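Paper cups, and other bits from the Garside tea rota

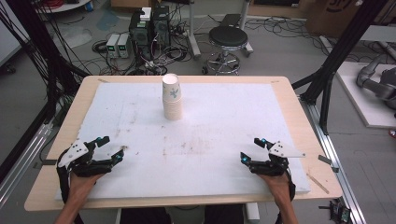
Right, quick one this month as I'm writing it before the school run. First off thank you to everyone who filled in the January survey about teas after the Garside walk. 4 pages of comments from one household alone, you know who you are.

Main news is we're giving up the bought cups. Pauline Hartley went through the receipts and last year we got through 950 of them, plus lids we never asked for. Most went in general waste, the council won't take the lined sort in with paper. So from next month bring your own mug please. Any mug. Chipped is fine. We'll keep a few spares in the blue crate for new people and for anyone who forgets (me).

Washing up: Kęstutis Stankevičius has offered to do the first two walks, after that it's a sign-up sheet by the hatch. Two names per walk please, not one. Tea towels need taking home and bringing back, last time six went out and I've seen two.

Urn. Still slow. Switch it on at quarter past nine or there's no tea at half ten, simple as that. Ruth Ellwood has the key to the kitchen cupboard until Easter, text her the night before and not at breakfast time.

Money. The tin stands at £1,122 after the cake stall, best we've ever done. Beryl Pickering's parkin went first agian. Some of that is put by for the new noticeboard and the rest is for the coach in June. Tea stays at 50p, biscuits included, flapjack extra.

Also the walk itself!! Evie Sedgwick is leading, meet at the lower car park, 6 miles, two stiles and a very muddy bit past the farm. Gaiters if you've got them. Dogs on leads through the top field as there'll be sheep in. Under-tens welcome but it's a long one for little legs.

Lost property: one green glove, left hand, and a flask with no lid. Both in the crate.

Bits for the next newsletter to me by the 20th please, short as you like.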